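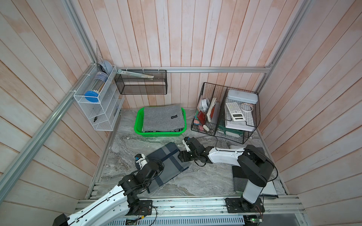
A wire rack and a hanging basket against pale wood planks.

Durkalby's little museum opens at ten and by quarter past the school group is already in the boat shed. Loud. Oldřich Gajdoš doesn't mind, he's run the place for 22 years and talks over them.

Started as one room of ferry tickets. Now it's 3,000 objects, most of them from the old Gasden river run, and a roof that finally keeps the rain out. Admission is 6 dollars. Kids free.

Best thing in the building? The pilot's log from the Umach, open at a bad November. Water over the landing, two cows lost, tea at four. Handwriting gets worse as teh week goes on.

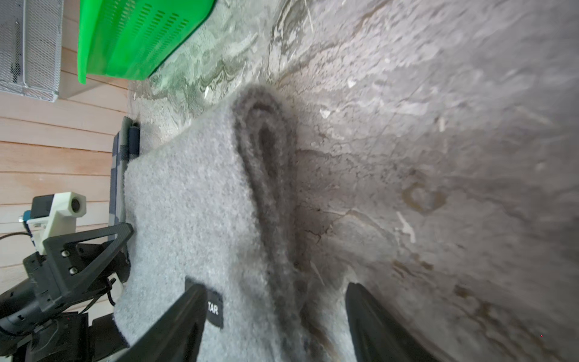

Photo: Zaki / Durkalby River Museum

Next is the travelling show. About 20 pieces going up the valley to Gasden for the winter, mostly signal lamps and the purser's desk. Gajdoš wanted the ship's bell too. Too heavy for the van, so it stays.

Go early, park behind the bakery. The upstairs gallery is steep and theres no lift yet, but the ground floor is all flat and you can ring ahead for a chair. Last entry half past three.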